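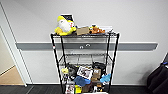
图 4-1 靠墙放置的黑色网架，后方墙面装有灰色横向防撞条。

第4章 活动网架的就位、装载与检查

4.1 适用范围

本章适用于储物间、走廊凹位及办公区内使用的 Homadent 系列带轮金属网架，也可供同类结构的网架参考。立柱与搁板的拼装见第三章，壁挂式搁板见第六章。冷藏间、室外雨棚以及有腐蚀性气体的房间不在本章范围内，此类场所请按第九章选用带涂层的型号。

本章所称“就位”，指将拼装完毕的网架移至使用位置、调平、锁止并完成首次装载的全过程。未经调平的网架不得装载。

4.2 术语

立柱：承受竖向荷载的圆管，表面有等距环槽。
夹片：卡入环槽、支承搁板套筒的两半式塑料件。
搁板：由金属丝焊成的网状承物面，四角带锥形套筒。
防撞条：固定于墙面、用于承受推车或网架碰撞的横向条状构件。
占位宽度：网架含脚轮回转范围在内的最大横向尺寸。
主通道：通往房门或消防设施的连续通行区域。

4.3 就位前的准备

1. 清扫使用位置的地面，清除胶带残留、订书钉及硬质碎屑。脚轮压入碎屑后会在软质地面上留下压痕。
2. 用水平尺沿墙面方向和垂直于墙面方向各检查一次地面。地面有明显坡度时，应另选位置或改用调节脚。
3. 标出网架的占位范围。单组标准型的占位宽度为 746 mm，并排布置时须在两组之间留出手掌可以通过的间隙，便于日后拆卸夹片。
4. 核对主通道净宽。网架就位后，主通道净宽不得小于 800 mm。净宽从搁板最外缘量起，立柱位置不能作为量取基准。
5. 检查墙面防撞条的高度与紧固情况。标准安装高度为条体中心距地面 700 mm。
6. 确认占位范围内没有地插、检修口和地漏。

注：旧房改造项目中，防撞条的安装高度常由原有设备决定，可能与上述数值不一致。此时以不与搁板外缘同高为准。搁板外缘与防撞条上沿处于同一高度时，网架在轻微晃动中可能卡在条体上方。

注意：不得把防撞条当作网架的固定点使用。防撞条的紧固件按横向冲击设计，不承受持续的竖向拉力。

4.4 移动与锁止

1. 卸下上部搁板上的全部物品。下部搁板可保留少量物品，但总重不得超过铭牌所列移动荷载。
2. 松开全部脚轮的制动踏板。
3. 双手分别握住同侧两根立柱的中段，沿搁板长边方向推行。推行时不要握持搁板边缘，金属丝端头可能划伤手指。
4. 过门槛时，先抬起前端两只脚轮，过槛后放下，再抬起后端。两人操作时由后端人员发出口令。
5. 到位后使脚轮转向一致，全部朝向墙面，然后依次踩下制动踏板。
6. 用手在立柱上部施加横向推力，确认网架不发生位移。

注意：单侧踩下制动而另一侧放开，会使网架绕锁止侧转动。不论停放时间长短，全部制动均应踩下。

注：配装 Bikix 双制动脚轮的型号，踏板行程较长，须踩至听到第二次卡响。仅听到一次卡响时，轮面已锁止，转向部分尚未锁止。

4.5 搁板的荷载分配

铭牌上标注的单层额定荷载指均布荷载。重物集中于搁板中央时，允许荷载应折半计算；集中于一角时，应先将重物移开，不作折算。各层荷载之和还须满足脚轮总荷载的限制，两项中取较小值。

装载顺序由下至上，卸载顺序由上至下。重物置于最下层，轻而体积大的物品置于最上层，频繁取用的物品置于腰部至肩部之间的层。液体容器应放在托盘内，托盘沿口高度应大于容器底部积液的可能深度。 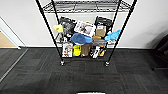 图 4-2 带轮网架的下层搁板，物品集中堆放。

下层物品应满足以下要求：

1. 不得超出搁板边缘。软质物品垂落后可能接触脚轮，推行时有卷入的危险。
2. 不得遮挡制动踏板。操作者应能在不搬动物品的情况下踩到任一踏板。
3. 长度小于网格间距的零件应装盒或装袋后再上架。
4. 同一搁板上物品种类较多时，应使用分隔盒，并在盒体正面粘贴标签。标签文字朝向通道一侧。
5. 堆放高度不得触及上一层搁板的底面，应留出伸手取物的空间。

注意：不要在网格上直接铺设瓦楞纸板。纸板受潮后变形，会使荷载向局部集中，也会妨碍检查夹片。需要平整承物面时，应使用 Prellton 硬质衬板或厚度相当的塑料板，衬板四角须避开套筒。

4.6 搁板高度的调整

调整搁板高度须在空载状态下进行。带载调整会使套筒突然下滑。

1. 移走待调搁板及其上方各层的物品。
2. 用橡胶锤自下而上轻敲搁板四角，使套筒与夹片脱开。四角应轮流敲击，每次敲击量不宜过大。
3. 抬起搁板，取下夹片，检查内侧凸筋。凸筋磨平或出现裂纹的夹片应成对更换。
4. 按立柱上的刻线将夹片装入新位置。各立柱上的夹片应处于同一刻线。
5. 放下搁板，使套筒套住夹片，再自上而下轻敲四角压紧。
6. 将水平尺放在搁板对角线上检查，两条对角线均须检查。

注：夹片有上下方向，箭头应朝上。装反的夹片在空载时看不出异常，加载后搁板会缓慢下沉。

注：不要在套筒与立柱之间涂抹润滑剂。套筒依靠锥面摩擦锁紧，油膜会降低锁紧力。

4.7 照明与上方净空 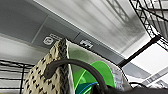

网架顶层与上方设施之间的净空，应按房间内最低的固定构件计算，常见构件包括喷淋头、风口、吊装灯具和外露管线。测量时沿占位范围逐段抬头检查，分别记录各段的最低点，不以房间中央的层高代替。顶面由几种区域组成时应分段登记，例如灰色带状区域旁紧接一片明亮的白色区域，带状区域上还印有白色标志，登记表中就应把两段各列一行，并注明标志的位置。标志下方不得被高处物品遮挡，使人从通道上抬头即可看到。顶层物品与灯具之间的距离按灯具说明书执行，说明书缺失时向灯具供应方索取。

照明应使各层标签在通道一侧可读。顶层堆物过高时，下面各层会落入阴影，取物时容易误判搁板边缘。遇到这种情况，先降低顶层堆物高度，仍不满足时再增设层间灯带。灯带的电源线应沿立柱背面敷设，用扎带固定，扎带间距以线缆不下垂为准。活动网架上的灯带须采用可快速拔插的接头，移动前先断开。

注意：不得将带变压器的电源适配器直接放在网状搁板上。适配器可能从网格中滑落，悬挂在自身线缆上。

4.8 顶层物品的稳定

顶层物品跌落时的危害大于其他各层，装载后应单独检查。重心偏高或底面不平的物品应平放。能滚动的物品应装入有沿口的容器。软质物品本身较轻，跌落后一般不致伤人，但落在通道地面上会造成绊倒，也应收在搁板边缘以内。

盒装物品应使长边平行于搁板长边，盒体前缘不得越过搁板前沿。叠放时大盒在下、小盒在上，相邻两层错缝放置。物品之间可留空隙，不必填满整层；预留的空隙便于取物时放下另一只手中的物品。
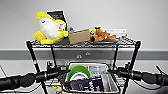

顶层装有挡边时，挡边的挂钩须全部扣入搁板外缘的横丝。只扣住一侧的挡边受力后会向外翻转，带动物品一起滑落。挡边高度应不低于最小物品高度的一半。未装挡边的网架在移动前，必须按 4.4 节第1步清空上部搁板，不得用绑带代替卸载。

托盘置于网状搁板上时，应确认其四角均落在横丝上。托盘底面光滑时，在底面与横丝之间加垫防滑网。防滑网应每季取下清洗，晾干后装回。抽取托盘中的物品时，用另一只手按住托盘后沿，避免托盘随物品一起前移。

4.9 首次装载后的检查

首次装载完成并静置一夜后，按下列项目检查：

1. 各搁板套筒与夹片之间无下沉痕迹。可在装载前用铅笔沿套筒上缘划线，检查时比对。
2. 立柱铅垂，目视无倾斜。
3. 脚轮下方地面无凹陷。有凹陷时应加设垫板，垫板面积由地面材料供应方确定。
4. 制动全部处于锁止状态。
5. 主通道净宽仍满足 4.3 节第4步的要求。
6. 搁板边缘与墙面防撞条之间没有持续接触。有接触时将网架外移，重新锁止并复测通道宽度。

检查结果记入网架随附的登记卡。登记卡应装入透明卡套，挂在通道一侧的立柱上。卡上须写明检查人、检查项目及处理结果，空白栏以横线划去。

4.10 定期保养

每月：用干布擦拭搁板，检查夹片有无裂纹，清除缠绕在轮轴上的纤维和头发。

每季：空载状态下检查脚轮螺杆的紧固情况。使用 Nair 快装接头的型号，用手向下拉动脚轮，应无轴向松动。

每年：每年五月清空整组网架，检查焊点与镀层。焊点开裂的搁板应停止使用，不得补焊后继续承重。镀层剥落面积较小时可打磨后补漆，补漆部位不得位于套筒内侧。

清洁时使用中性清洗剂。含氯清洗剂会损伤镀层，使用钢丝球会在金属丝表面留下划痕并加速锈蚀。清洗后应立即擦干，重点擦拭套筒内侧和横丝交叉处。

4.11 常见异常及处理

网架晃动：依次检查制动、夹片方向和脚轮螺杆。三项均正常时，检查最下层搁板是否安装过高。最下层过高会使立柱下段失去横向约束。

搁板一角偏低：卸载，取下该角夹片，核对刻线。刻线一致而仍偏低时，更换该角夹片并检查立柱环槽。

推行偏向一侧：检查该侧轮轴是否缠绕纤维，再检查轮面是否磨平。轮面磨平的脚轮应与同轴另一只同时更换。

制动失效：停止使用，卸空网架并推至不影响通行的位置。更换前不得用木块楔住脚轮代替制动。

搁板发出异响：多由套筒未压紧引起。空载后按 4.6 节第5步重新压紧。装载后仍有异响时，核对单层荷载。

本章修订日期：2025年6月28日　修订：Béla Kerekes

读者评论

仓库老周
4.6 里夹片箭头朝上这条建议加粗。我们有一组装反了，空着放了好久都没看出来，放上打印纸以后才往下沉。

mingzi_l
请问 746 mm 这个占位宽度包括挡边吗？我家凹位两边都是砖墙，没有余量，装了侧挡边怕推不进去。

Béla Kerekes
回复 mingzi_l：不包括挡边。装侧挡边时请按挡边外缘重新量取，凹位没有余量的，建议先推入再挂挡边，同时确认仍能踩到后侧制动。

青石板
衬板那段有用。之前一直垫纸箱板，梅雨天过后中间塌了一块，盒子全往中间歪。换成塑料板后好多了，就是四角要自己剪，剪之前最好先拿报纸打个样。

竖着放
每年五月清空整组对我们来说做不到，货太多。分两批清行不行？手册里没写。

仓库老周
回复 竖着放：我们是一组一组轮着来，登记卡上写清楚哪组查过了就行。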